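Rustlow Golf Club, Members' Meeting
Minutes, September 2022

The April minutes were read and accepted with one correction. The drainage quote from Gasser was for the 7th and 8th fairways only, and the earlier wording made it sound like the whole back nine.

Senior Open qualifier. Corrado Rinaldi reported that Lolum is offering $4,000 to put its name on our fall senior event. Several members asked what Lolum gets for that. The letter mentions "course presence" and doesn't define it. Last year's sponsor promised $3,000 and paid $1,000, so the meeting was not in a mood to celebrate. Rinaldi to get the terms in writing before anything is printed.
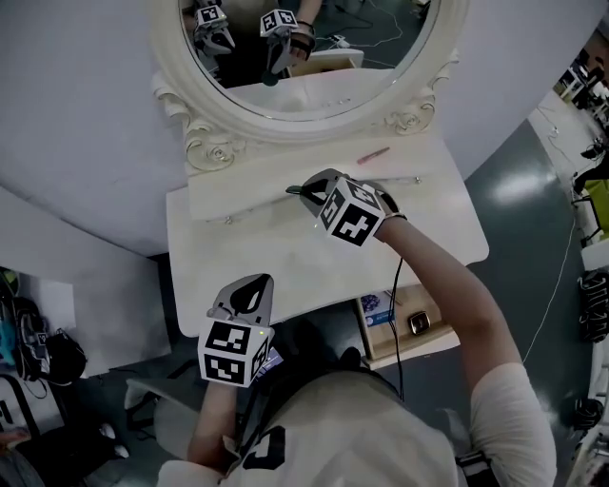

Rain plan. If a round is washed out, the pro shop wants to cut the event to 36 holes and keep all entry fees. Objections from the floor. Players driving in from out of state will not take that well. Tabled.

Bunker sand. Clestunetti billed $2,420 for sand that was supposed to drain overnight. The left bunker on 12 held water for three days in August. The supplier blames our liners. No one present had seen a test that shows this. Payment held until one is produced.

Pace of play. Another proposal for timed groups. We tried it, and the times were not kept. No motion.

Adjourned 8:40.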